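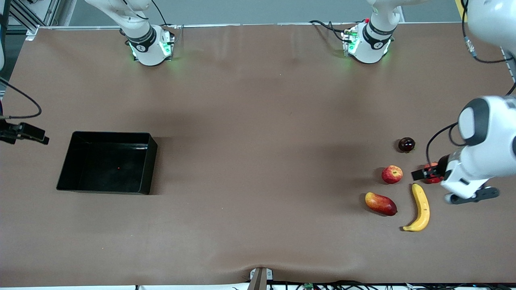

Does eating fruit before bed help you sleep?
We don't know, and we doubt most of what has been written about it.

Call for participants: evening snack and sleep study

Plenty of websites will tell you that one kind of fruit or another, eaten at the right hour, will knock you out by ten. Most of them are selling something. The studies they link to tend to be very small, very short, or run on people who knew exactly what the researchers hoped to find. Mener is a small independent testing group, and we would like to see the claim checked properly. We are looking for 199 adults in the Pindoder area to help.

We should say up front that we expect to find very little. If you already swear by your bedtime banana, you are welcome to apply, and so are people who think the whole thing is nonsense. We'd like a mix of both.

What you would do

The study runs for 17 nights, starting in December. On each night you will eat either a portion of fruit or a plain cracker snack, one hour before you plan to turn out the light. A schedule drawn by lot decides which one you get. You don't get to swap, even if you hate crackers.

Every morning you fill in a one-page paper diary: when you went to bed, when you think you fell asleep, how often you woke up, and how you feel. Please fill it in before coffee. Diaries written up from memory at the end of the week are no use to us and we can usually spot them.

You will also wear a Tellow wristband at night. We have our doubts about sleep trackers too. The band records movement, and movement is a poor stand-in for sleep. We are collecting the data mainly to see how far it drifts from what people write down. You will not be shown a "sleep score" during the study, and we'd ask you to turn off any other tracker you own.

Who can apply

You must be 18 or older and keep a fairly regular bedtime. We can't take night-shift workers, anyone with diabetes or a fruit allergy, anyone who is pregnant, or anyone taking prescription sleep medicine. Parents of newborns may apply but should think hard about it.

What you get

You will be paid 12 dollars for each night with a completed diary. There is no bonus for finishing and no penalty for dropping out. Fruit and crackers are supplied. You will not get a diet plan, a diagnosis or any promise of better sleep, and you should be wary of any study that offers one.

Who is paying

The Bhutto Fund covers all costs. It has no say in the design and will see the results when everyone else does. No fruit grower, supplement maker or app company has put in money. The results will be posted in full, including if they are dull.

How to apply

Pick up a form at the front desk, Mener, Room 1501, Pindoder Center, between 9 a.m. and 4 p.m., or ask for one by mail. Filling it in doesn't commit you to anything. Those who qualify will be invited to a short briefing, where you can read the full study plan and ask awkward questions before you sign. Applications close when all places are filled.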